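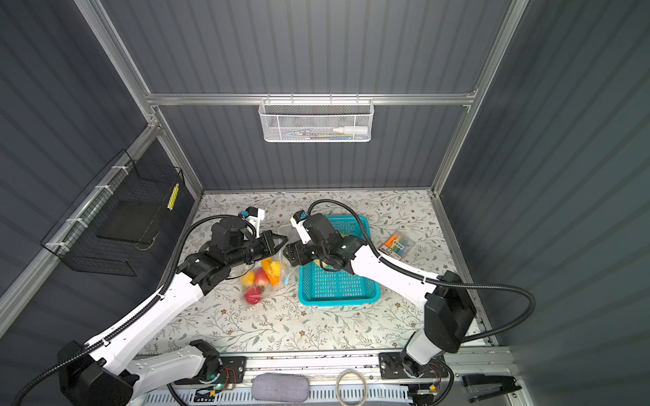
# Urka-Mesa: demonstrações bimanuais por teleoperação

Conjunto de demonstrações gravadas com dois braços robóticos montados na mesma bancada, dentro de uma cabine fechada. Uma pessoa conduz os dois braços à distância e o sistema grava as imagens, as posições das juntas e a abertura das garras. Os dados servem para aprendizagem por imitação. Não há nenhum episódio gerado em simulação.

Versão deste cartão: 6 de maio de 2018. O texto original foi escrito em português por Annapurna Iyer. O português não é minha primeira língua e peço que os erros sejam comunicados da mesma maneira que os erros nos dados.

## Conteúdo

| Grupo | Tarefa | Episódios |
|---|---|---|
| `cesto` | colocar ou tirar objetos de um cesto plástico | 432 |
| `saco` | manipular um saco transparente com frutas | 200 |
| `misto` | as duas coisas na mesma gravação | 195 |

Os episódios do grupo `misto` são os mais longos e também os mais irregulares. Quem começa a trabalhar com o conjunto deve treinar primeiro com `cesto`.

## Como se grava

O operador fica sentado fora da cabine, com um par de braços de comando de tamanho menor. O movimento de cada braço de comando é copiado pelo braço correspondente da bancada. A mão esquerda do operador comanda sempre o braço esquerdo. Experimentamos uma vez o comando cruzado e esses episódios foram apagados.

1. Levar os dois braços para a posição de repouso.
2. Dispor os objetos sobre a toalha conforme a ficha da tarefa.
3. Fechar as duas garras e abrir novamente, para o zero da garra ficar registrado.
4. Iniciar a gravação com o pedal.
5. Executar a tarefa sem parar. Se o objeto cai fora do alcance, terminar o episódio e marcar `falha`.
6. Soltar o pedal só depois de os dois braços estarem parados.

Não corrigimos a trajetória depois da gravação. As hesitações do operador continuam nos dados, e existem bastantes no grupo `saco`, porque o plástico dobra e a garra precisa de procurar um ponto para pegar.

## Câmeras

São três fontes de imagem:

- `fixa`: câmera parada que vê a mesa e os dois braços;
- `punho_esq`: módulo montado em cima da garra esquerda;
- `punho_dir`: módulo montado em cima da garra direita.

As câmeras dos punhos perdem o foco quando a garra está muito perto do objeto. Isto é esperado e não filtramos essas imagens. Na câmera `fixa`, um braço pode esconder o que a garra do outro está fazendo, principalmente dentro do cesto.

## Objetos e fundo

A toalha é de cor creme, com folhas e flores estampadas. Foi escolhida por Sowmya Bangera depois dos primeiros testes sobre fundo liso, em que a política aprendia a reconhecer a sombra da garra. O cesto da mesa é turquesa, retangular, com os lados perfurados. Entre os outros objetos há frutas dentro do saco e uma embalagem transparente de marcadores coloridos.

Os cestos de arame presos à estrutura da cabine não fazem parte de nenhuma tarefa. O conteúdo deles muda de sessão para sessão. O mesmo vale para as coisas pousadas na barra de alumínio onde os braços estão fixados, como o grampeador. Se o seu método usa segmentação, aconselho aplicar a máscara que está em `mascaras/bancada.png`.

## Estrutura dos arquivos

```
urka-mesa/
 cesto/
 saco/
 misto/
 mascaras/
 fichas/
 calibracao.yaml
```

Cada episódio tem uma pasta própria com os vídeos das três câmeras, um arquivo `estado.csv` e um arquivo `nota.txt`. A nota contém o nome do operador em código, o resultado (`sucesso` ou `falha`) e às vezes uma frase livre. As frases livres estão em português ou em inglês, conforme a pessoa.

Colunas de `estado.csv`:

- `t`: tempo em segundos desde o início do episódio;
- `esq_1` a `esq_6`, `dir_1` a `dir_6`: ângulos das juntas, em radianos;
- `garra_esq`, `garra_dir`: abertura, de 0 (fechada) a 1 (aberta);
- `cmd_*`: os mesmos valores, lidos nos braços de comando.

O atraso entre `cmd_*` e o valor medido não é constante. Para treinar, nós usamos `cmd_*` como ação e as outras colunas como observação.

## Problemas conhecidos

- Em `saco`, alguns episódios foram marcados `sucesso` com o saco ainda encostado na garra. A regra ficou mais clara depois, mas as marcas antigas não foram revistas.
- A calibração de `punho_dir` foi refeita no meio da coleta. O arquivo `calibracao.yaml` tem as duas versões, com o intervalo de episódios de cada uma.
- O episódio `cesto/0117` tem o vídeo da câmera fixa incompleto.

## Próximos passos

Em junho pretendemos acrescentar gravações feitas na bancada de Doltport, que tem a mesma montagem mas outra iluminação. Todas as gravações atuais são de Breltville. As novas ficarão numa pasta separada.

## Uso e contato

Uso livre para pesquisa e ensino, com menção do nome do conjunto. Para uso comercial é necessário pedir autorização ao grupo Sundaram. Dúvidas sobre a gravação: Sowmya Bangera. Dúvidas sobre os arquivos e sobre este texto: Annapurna Iyer. Por favor indicar sempre o grupo e o número do episódio.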